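3.2 Wear time of heatless curling methods

Participants were recruited through nine salons in the Flurkbridge area during May. Of the 342 people who returned the first form, 231 completed both home trials and are included in the results below. Each person set their hair overnight with a satin rod on one occasion and with plaited sections on the other, leaving at least 14 days between the two. Hair was washed the evening before with the same unscented shampoo (Druvine) and left to dry to the point where it felt damp at the roots only. No heat was used at any stage. 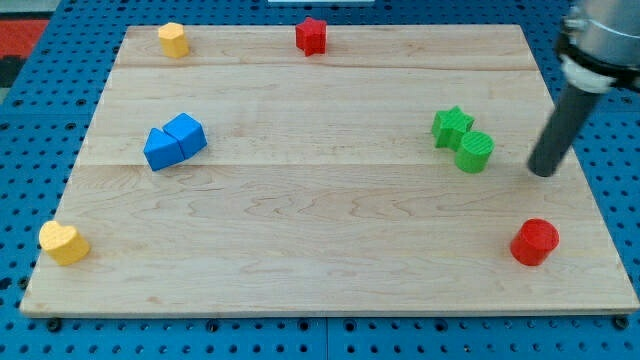

Figure 4. Coloured blocks on a wooden board.

Curl hold was scored by the wearer at breakfast, at midday and at bedtime. Scores for the rod were higher at breakfast, but the gap had closed by midday for those with fine or medium hair. Among wearers with coarse hair the plaits held better throughout the day — a result we did not expect from the pilot. Comfort during sleep was rated lower for the rod in every age group. Several wearers said they had taken it out before morning, and their scores were kept in the analysis. Use of a setting mousse (Proreo) was allowed in both trials and is treated separately in Section 3.3.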